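Ticket 1833
Subject: Ice maker – small batches, cloudy cubes, bin never fills
Site: Fraser Street kitchen, Goststead
Opened by: Brittany Sawatzky
Assigned to: Ingeborg Diekmann
Priority: Normal
Status: Closed, with reservations

Opened, 8:40 a.m.

The under-counter ice maker has slowed down again. We used to have a full bin by lunch and now it is maybe a third full. The cubes come out cloudy with a dimple in the middle, and a lot of them are stuck together. No error light. I cleaned the air filter and turned it off and on twice. Could somebody come look before the tasting evening?

Brittany

Ingeborg Diekmann, 9:25 a.m.

Cloudy on its own is not a fault. Every under-counter machine makes some cloudy ice and people notice it when they start looking. The dimple is more interesting because it usually means the cubes are being dropped before they are done. Questions:

Which filter did you clean, the one behind the front grille or the water filter?
When was the water filter last changed?
Is the water shutoff behind the machine fully open?
Does the room get warmer than it used to?

Please don't press the clean button yet. It wipes the cycle count and I want to read it first.

Brittany Sawatzky, 10:05 a.m.

Front grille. The sticker on the water filter says December and Gwawr thinks that's when it went in. The shutoff looks open to me. Room is the same as ever.

Gwawr also found a page online saying you can fix dimpled cubes by boiling the water first. It's plumbed in so I don't know how that would work.

Ingeborg Diekmann, 10:20 a.m.

It wouldn't. I have read that page, or one of the forty copies of it. It's for trays in a home freezer, and even there I've never seen much come of it.

"Looks open" is how most of these tickets start. Please turn the handle counterclockwise until it stops and tell me if it moved.

Brittany Sawatzky, 11:50 a.m.

It moved. Half a turn, a bit more. So is that it?

Ingeborg Diekmann, 12:05 p.m.

Could be. I would be happier if the trouble had started on the same day somebody touched the valve, and you say it crept up. Leave it open, throw out what's in the bin and let it run overnight. Weigh what you have in the morning.

For clarity, because the last site sent me a number I couldn't use: weigh the ice drained, in a dry tub, and take off the weight of the tub.

Gwawr Foulkes, next day, 7:30 a.m.

Came in early and did it. 6 pounds in the bin, tub taken off. The cubes are clearer and nearly all separate, but there's still a dimple in most of them. I put some in a bowl and used it for the bar setup so they're not wasted. 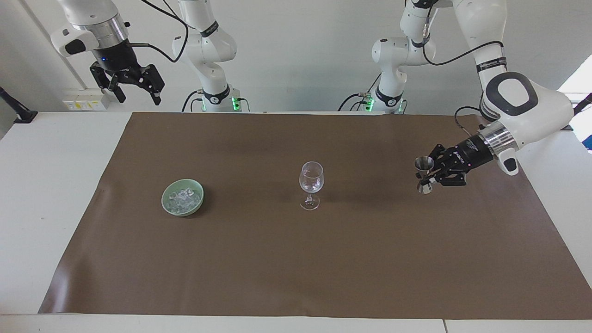 Bowl of ice, wine glass and jigger at the bar setup. Added by G. Foulkes.

Ingeborg Diekmann, 8:10 a.m.

Thank you. The ice in the bowl is clear, I'll give you that. It says nothing to me about the dimple or the yield, and the yield is still poor. The valve was a problem, just not the whole problem.

I'm coming out this afternoon. Please leave the machine running and keep the lid shut.

Ingeborg Diekmann, site visit, 2:15 p.m.

Readings and findings, in the order I got to them:

Cycle counter a little over 3000. Plausible for the age.
Water pressure at the shutoff fine with the handle fully open.
Pressure after the water filter well down. Pulled the cartridge. It is a Grustus pattern copy, not the original part, and the date on the sticker is handwritten. The cartridge was brown all the way through. I do not believe December, or else I don't believe it was new in December.
Condenser dusty behind the grille. The grille filter itself was spotless, so full marks to Brittany, but the fins behind it had a felt of lint on them. Brushed and vacuumed.
Inlet screen partly blocked with grit. Rinsed.
Drain clear.

Fitted an original cartridge and ran a cleaning cycle followed by two batches to waste. Third batch had full cubes, no dimple that I would complain about.

Úna Daly, 3:40 p.m.

Purchasing here. The cartridges came from the Zanville supplier and the listing says they're good for 500 gallons, same as the original. We have four more in the cupboard. Are you saying we have to bin them?

Ingeborg Diekmann, 4:00 p.m.

I'm saying I've got one used cartridge and a claim on a listing. That's not enough to call them bad. The one I pulled may simply have sat in there too long. But I wouldn't put another in this machine until somebody can show me a test sheet for it, and I asked that supplier for one last year and got a brochure.

If you want to try one anyway, write the real date on it and weigh the bin every week.

Brittany Sawatzky, two days later, 9:15 a.m.

Bin was full by 11 yesterday and it's on the way again this morning. Cubes look good. Happy for you to close this.

Ingeborg Diekmann, 9:30 a.m.

Closing. For the record, four things were changed within a day and a half (valve, cartridge, screen, condenser), so I can't tell you which one did it. My money is on the cartridge. If the yield drops again, reopen this ticket and check the handle on the shutoff before writing anything.

Parts used: one water filter cartridge, original
Follow-up: Ú. Daly to ask supplier for test sheet – open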